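Fluveo drops the confidence bar

Fluveo, the arm-control package from Trotgate, reached its June release this morning, and the headline change is that it will now admit when it has no idea what it is looking at. Earlier versions showed a cheerful green bar at all times. Users had learned to stand back when it was greenest.

The new planner compares each wrist-camera view with the last few before it commits to a move. If they disagree too much, the arm slows down and asks for another look. Trotgate says this adds 29 milliseconds to each planning step, a delay it describes as "thoughtful".

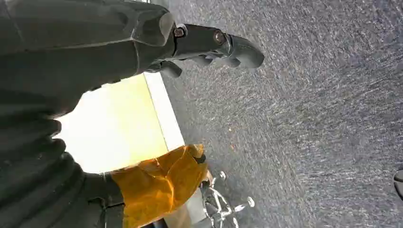
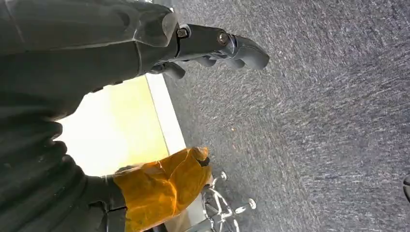
Gripper over grey carpet, with bright light behind the arm in both views.

Glare has been the main complaint on the project's issue tracker, where 257 tickets were open at the start of spring. The total is now down to 43, though a fair few were closed by merging them into one very long ticket called "Light".

Andri Hofstetter, who maintains the perception module, said streaky views had been harder to deal with than dark ones. "The old code saw a smeared floor and decided the floor was moving," he said. "Then it tried to keep up."

The calibration tool has been rewritten as well, and no longer needs Fragkou, the scripting add-on that most people installed once and were afraid to update. Settings files from Sandard can be imported, provided they run to fewer than 3,000 lines. Longer ones will load in the next release, or the one after it.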